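Ramix shares slip after company revises its revision

02/11/2003

REMBY - Ramix, the packaging supplier that told investors in the fall to expect a modest profit, and then told them to expect a smaller one, has now told them to expect a loss. The stock fell $2 in morning trading, recovered a little over lunch, and gave it back before the close.

The company blamed the cost of resin, a slow holiday season and what its statement called "timing." Timing also appeared in the two previous statements, where it was described as favorable.

Chief executive Refugio Manríquez told analysts on a conference call that the underlying business was sound and that management remained comfortable with its full-year outlook. Asked by one caller which full-year outlook he meant, he said the most recent one.

Shareholders have had some practice at this. Ramix went public at the tail end of the boom, when a company that made cardboard inserts could describe itself as a "logistics enabler" and keep a straight face. The phrase was dropped from the annual report last year. The inserts are still made, and by most accounts are pretty good ones.

The trouble is what Ramix bought with the money. Its purchase of Dönmez, a maker of plastic trays, was supposed to save enough on shipping and back-office costs to pay for itself in three years. The trays now account for most of the loss. Manríquez said on the call that the savings were on track and would start to show up later, and that he would rather not say how much later.
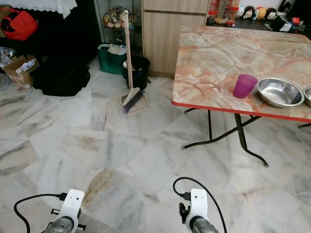 A folding table with a marble-patterned top, on a tiled floor.

Analysts took the news in stride, which is to say they cut their ratings after the stock had fallen. Lindham, the brokerage that has followed Ramix the longest, moved it from "accumulate" to "hold." In a note to clients, the firm said the shares looked fairly valued at the new price. It had also found them fairly valued at the old price, and in November it found them cheap.

Lindham's note did raise one point that seems to have caught the company off guard. Under the terms of its bank loan, Ramix has to keep its debt below a set multiple of its earnings, and a loss makes that sum awkward. The finance department confirmed that talks with the bank are under way and called them constructive. The bank had no comment, constructive or otherwise.

A factory closing has been ruled out for now. The company employs 739 people, most of them at the Remby plant, and said it would look for savings in travel, consulting fees and the sales conference, which had been planned for Arizona and will be held in the plant cafeteria.

The dividend is another matter. The board meets later in February and is expected to trim the payout or skip it. Income investors who bought the stock for its yield may be interested to learn that the yield has never been higher, the price having fallen so far beneath it.

One holder who did well is the company's former chairman, who sold most of his stake last spring to "diversify." The sale was properly disclosed at the time and drew little attention, coming as it did on the same day as the announcement of a new logo.

The logo, a blue arrow pointing up and to the right, will be kept. Replacing the signs and letterhead would cost more than the company wants to spend this year, a spokeswoman said.

Individual investors can put their questions to management at the annual meeting. Ramix has booked a smaller room than last year. Anyone holding shares on the record date may attend, and coffee will be provided. Holders of more than 1,000 shares were in past years also given a tray.

Fourth-quarter results are due in 3 weeks, unless the date is revised.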